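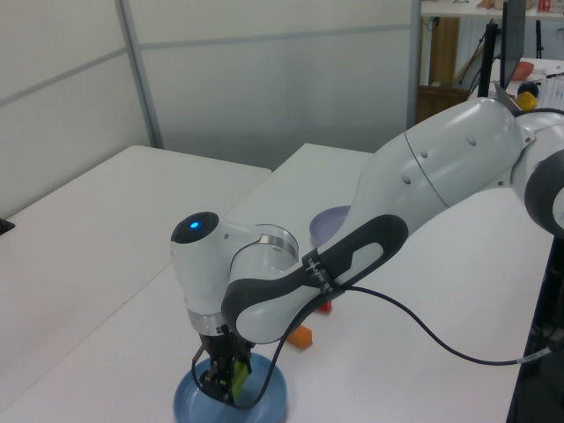 Progress report to the Hoshino Fund
Project: Brallmont Tabletop Sorting Set
Reporting date: 1/25/25
Prepared by: Sowmya Subramaniam

Summary of the period

Work on the sorting set has moved from picking the parts to trying them out on a table. The contents are now settled: two shallow round dishes, one light blue and one lavender, and a small group of colored pieces in lime green, orange, blue and red. The printed activity cards are in their second draft. The storage box is behind schedule and is covered under its own heading.

Spending is within the approved budget. We are not asking for any change to the total, but we would like to move a small part of the printing money to packaging. The request is at the end of this report.

Background

The grant was given to design and hand out a low-cost sorting set for adults and children who are rebuilding or learning basic table skills: picking a thing up, moving it, putting it down where it was meant to go, and following a short spoken instruction while doing so. The first version of the plan called for larger trays with dividers. We dropped the dividers after the early talks with Brallmont staff. They wanted something that could be laid out on any plain table and put away again between visits without taking over a cupboard.

The plan approved by the fund is for 180 sets. That number has not changed.

The dishes

We looked at deeper bowls and flat mats before choosing shallow dishes with a raised rim. The mats gave no edge to aim for. The deeper bowls hid the pieces from anyone sitting low at the table, and several people tipped them over when reaching in.

The two colors were chosen so that neither dish matches a piece too closely. The blue was the hard one. Our first blue dish was a strong shade, and people kept putting the blue piece in it whatever the card said. The light blue has mostly fixed this. Marcelino Sepúlveda tested a gray dish as well, and it worked, but it looked dull next to the rest and we left it out.

Both dishes come from Dadumier. The first delivery had rough spots on some of the rims. Dadumier replaced those and has agreed to check the rims before shipping the main order. We have the agreement in writing.

The pieces

The pieces are small and bright. They are meant to be set out in the open part of the table near the dishes, in no fixed pattern. We tried giving each piece a marked starting place, printed on a paper sheet under the dishes. The sheet slid around, curled at the corners and made the layout slow. It has been removed from the set, along with the page in the guide that explained it.

Lime green replaced a darker green. Under the ceiling lights at Brallmont the dark green and the blue were hard to tell apart from across the table, and staff sitting opposite could not always see which one had been chosen. Orange and red are still closer together than we would like. Sachiko Wada has written the cards so that the two are not asked for one after the other in the easy level. At the harder level they are, on purpose.

We also considered adding yellow and white. White was lost on a white tabletop, and yellow added one more thing to put away without adding a new kind of task. Both have been set aside.

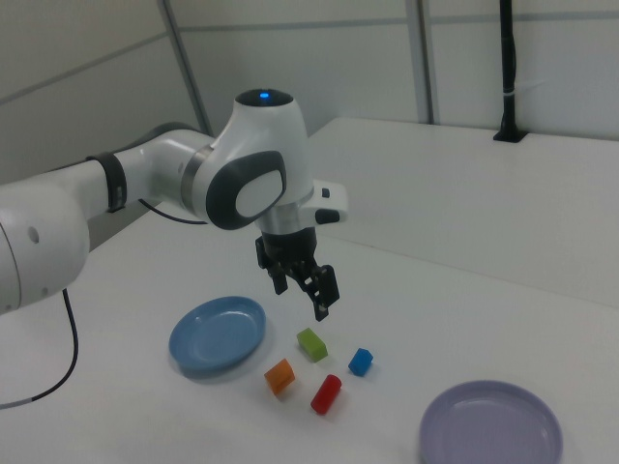
Marjorie Sowerby wrote back on the draft of this section that four colors may be too few for the people who come every week, and that they will know the cards by heart before the summer. She would rather see extra pieces in a separate bag, kept by staff and brought out when wanted, than a bigger set for everyone.

We think this is a fair point. A separate bag would not hold up the main order, and it could be packed later. The cost has not been worked out yet. For now the main set stays as it is, and the guide has a short page on ways to vary the tasks with what is already there: changing which dish goes on which side, putting one dish farther away, or asking for two colors in one sentence.

Layout on the table

A plain white tabletop has given the best results so far. The wood-grain tables in the side room at Brallmont were usable, but the orange piece was harder to pick out on them. We do not want to tell sites to buy tables, so the guide will suggest a plain light cloth where the surface is dark or patterned.

The space between the dishes matters more than we expected. When they touch, people drop a piece across both rims. When they are too far apart, anyone with limited reach needs help with one side. The guide now says to start with the dishes a forearm's length apart and adjust from there. Elīna Paulauskas has asked for a drawing in place of the written instruction, and she is right that most staff will not read a paragraph while someone is waiting. The drawing has been ordered.

Putting away is part of the activity. The last card in each level asks for all the pieces to go into one dish, and the other dish then goes on top. It does not lock, but it holds well enough to carry across a room. Staff liked this more than any other part of the set.

Activity cards

The cards have three levels. The first asks for one color and one dish. The second asks for two steps. The third adds a wait, where the person hears the instruction and then has to hold it in mind for a short time before starting.

Wording has been cut back a good deal. "Place the orange block into the lavender dish" became "Orange in the purple dish" after we noticed that lavender was not a word everyone used. The dish is still listed as lavender on the parts sheet, to match the Dadumier order form. We are aware that this leaves two names for one item, and the guide has a line about it on the contents page.

Trial use

Trials ran in 126 short sittings at Brallmont and at the Fininov center. Notes were kept on a one-page form. The form asks what was laid out, which cards were used, whether the person wanted to stop early, and anything that got in the way.

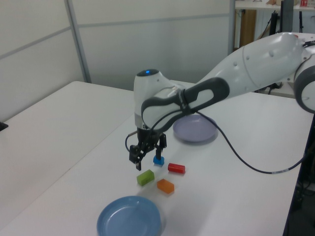 The most common entry under "got in the way" was other things left on the table, mainly cups and paperwork. The next was pieces ending up on the floor. The pieces stand up to being dropped, so this is mostly a matter of someone having to bend down for them. Staff at Fininov have started keeping the work in the middle of the table, away from the edges, and the notes from there show fewer drops after that change. We have added it to the guide.

Few people stopped early. Where they did, the reason given was usually tiredness, and in a few cases that the task felt childish. This last comment came from adults only. Sachiko has rewritten the opening card to drop the word "game," and the cover will be a single plain color with no cartoon figures. We will watch for the same comment in the next round.

The forms themselves need work. The box for the card number is too small, and many people left it blank. We cannot say with confidence which cards are used most.

Storage box

The box is late. The first sample was too shallow to close over the two stacked dishes with the cards on top. The second closed, but the lid bowed and would not stay flat under another box. A third sample is expected in 9 working days. If it passes, the packing dates hold. If it fails, we will ship in cloth bags, which are in stock at the same supplier and can be labeled by hand.

Cleaning

Sites asked how to clean the set between users. Dishes and pieces can be wiped down or washed in warm soapy water. The cards cannot be washed. We have priced a coated card, and it is the main reason for the budget request.

Budget

Spending to date is on dishes, samples of the pieces, draft printing and travel to the two sites. Travel came in lower than planned. Printing came in higher, mostly from the sheet that was later removed.

We request approval to move 5 percent of the printing line to packaging, to cover the coated cards and the third box sample. No other lines are affected.

Next steps

Approve or reject the third box sample.
Finish the layout drawing and place it on the first page of the guide.
Fix the trial form and send the new version to both sites.
Get a price for the separate bag of extra pieces.
Place the main order with Dadumier once the rim check has been confirmed for the full quantity.
Pack and send out the sets, with all sites supplied by the end of July.

Please send questions on the budget request to Marcelino Sepúlveda. Questions on the cards and the trial notes can come to me.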